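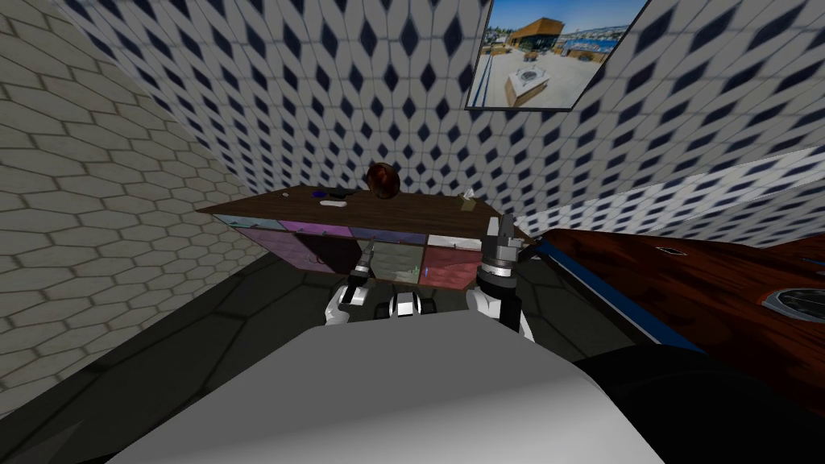 Trendendale Robotics Club: Shared Notebook

Search this notebook Go All entries Tags

10/25/18. Storage room task, two-arm model, simulator

Entry by S. Dobos. Copy to the Tostthorpe team before the regional.

Goal for this session: get the left gripper to the open compartment of the low cabinet and the right gripper to the right end of the cabinet top, both arms moving in the same run. Until now we have only run them one after the other.

Setup. Scene file is the tiled room, unchanged except for the object set on the cabinet top. Planner is Nigam with the default cost weights. Time step 5 ms. Maximum 2000 iterations per plan, then it gives up and logs a failure. Base is locked for all runs.

Runs. 41 attempts, 35 valid plans. A plan counts as valid if both arms reach their target poses with no contact flagged. All six failures are on the left arm. The planner brings the fingers in from below and the wrist clips the lower front of the cabinet before the fingers line up with the opening. Raising the approach point by one finger width cleared the same start poses when I replayed them by hand. Change is not in the config yet. Whoever merges it should replay all six seeds first, they are in the run log under "left low".

Right arm had no trouble reaching. Clearance over the cabinet top is fine as long as the elbow stays high. If the elbow drops, the forearm path crosses the round brown object. I added a soft penalty on elbow height and left it at the smallest value that changed anything. Do not turn it up to fix the left arm, it is a separate problem and the penalty slows the planner.

Collision shapes. The round object uses a sphere and behaves. The tissue box is a plain box, and the tissue on top is visual only, so a gripper can pass through it without a flag. Acceptable for this task. Not acceptable for the pick task in March, needs a second shape. The small white oval item rolls if touched. Friction value looks like it was copied from the sphere. To be checked.

Wrist camera check. Rendered from the hand with the fingers open, pointed at the wall, to see whether the picture detector still fires when the hand is rolled.

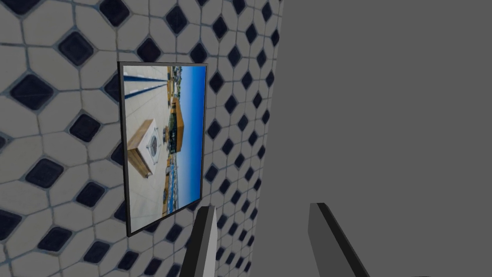
Detector was trained on upright crops only. With the roll at this angle it finds the black border on the tile but returns the wrong class for the contents. Border alone is enough for us, we only use the wall picture as a landmark for pose. Class output is now ignored in the localizer.

Second issue, more serious. The feature matcher takes most of its points from the dark diamonds in the tile pattern. They repeat, so matches slide by whole tiles and the pose jumps sideways. On the plain gray wall it has the opposite trouble and gets nothing. Masked out the tile and kept the four corners of the picture border. Pose stopped jumping in the three clips I tried. Drops out completely when the border leaves the view, and then we are on joint encoders only.

Finger geometry: the self-mask in the wrist view was a few pixels narrow on the outer edges. Widened it. Old mask kept in the folder as mask_prev.

Open items
- Merge raised approach point after replaying the six seeds
- Second collision shape for the tissue box
- Friction on the white oval item
- Rolled crops for the detector, low priority
- Ask Grostateck if the team license covers a second machine, the queue was full most of the session

Next session starts with the seeds.

We use cookies to remember your notebook settings. Accept Manage preferences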